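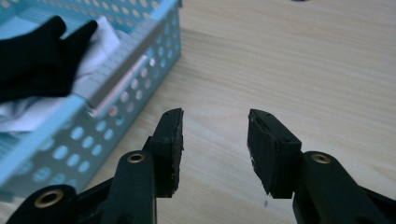 Two black pads, a gap, and a light wooden tabletop.

Home | Files | Data card | Issues | Changelog

jodasby-recipes

Jodasby is a plain-text transcription of 201 handwritten recipe cards from one family kitchen in Gerska. The cards belonged to Wenceslao Palacios, who cooked from them for most of his life and regarded measuring cups as something for people who lacked confidence. His daughter Jaqueline has the originals and would like them to stop being lent out.

Version 2, released 2022-11-10. Version 1 had the oven temperatures in the wrong column. If you baked anything from version 1, we're sorry about the meringues.

What's in the folder

cards.csv has one row per card. notes.csv has anything written on the back, sideways, or over the top of something else. units.txt is a table of Wenceslao's measurements with our best guess at each. Please read units.txt before you cook, and certainly before you open an issue.

Columns in cards.csv

card_id: a number we gave the card. It has nothing to do with the numbers he wrote on them, several of which are all 4.
title: as written. "Good one" is a title. So is "Good one (other)".
course: soup, main, bread, sweet, pickle, or unclear. The unclear group is mostly things with raisins in them.
ingredients: separated by semicolons, spelled his way.
method: as written, which for a fair number of cards is "as usual".
oven: Fahrenheit, or blank. A blank means the card said "hot".
hand: who wrote it. WP for Wenceslao, JP for Jaqueline, X for the unknown person who disliked garlic and crossed it out wherever they found it.

About the units

The "blue cup" appears everywhere. The blue cup broke in a January long before any of us thought to ask how big it was. Jaqueline remembers it as large, Evaristo Salinas (who ate there a lot) remembers it as small, and the pancake recipe only works if Jaqueline is right. We went with the pancakes. A "glass" is a wine glass, except in the bread recipes, where it's a jelly glass. A "Barrera" is the amount of rice that used to come in a bag from the Barrera grocery on the corner. The store has closed and took the bag size with it, so we left that one alone.

How it was made

Yatziri Cisneros typed the cards. Ayuba Fiadzo checked her typing against the cards and then argued with her about the letter r. Where they couldn't agree, the word is in square brackets with a question mark. There are fewer of these than there used to be, mainly because Jaqueline lost patience one evening and read the rest aloud over the phone.

We did not fix the spelling. We did not fix the cooking either. Card 88 asks you to boil the beans before soaking them and we have passed this along faithfully.

Known problems

- 35 cards are repeats of other cards, with small changes. We kept them all, as the changes are usually the interesting part. The onion soup gets steadily more butter.
- Falteck, the spreadsheet program half of us use, turns "1/2" into the first or second of some month. Import every column as text. If a recipe calls for January of sugar, you skipped this step.
- The oven numbers come from an oven that ran cold. He knew that and adjusted for it. Yours may be fine, so check the cake early.
- Card 100 is a phone number and the word "plums". Course: unclear.

What it's good for

Cooking, if you already know how. Looking at how a home recipe drifts when one person keeps rewriting it. Practice in parsing untidy text, of which there is plenty. It would be a poor source for nutrition figures, and a worse one for anything called "typical home cooking", as it's one man in one kitchen with strong feelings about celery.

Use and credit

Free to copy, change, and cook from, so long as the Palacios name stays on it. Jaqueline has one further request, that nobody sell the plum cake as their own. She would find out.

Corrections

Open an issue with the card_id and the word you think we misread. "This tastes strange" isn't a correction unless you can point to the word that did it.

Related

gerska-pickle-labels
jodasby-units (just the table)
Reading faded ballpoint: notes by Ayuba Fiadzo
Version 1 (kept for the record, please don't bake from it)

Contact: open an issue | © Jaqueline Palacios and the Jodasby typists | Back to top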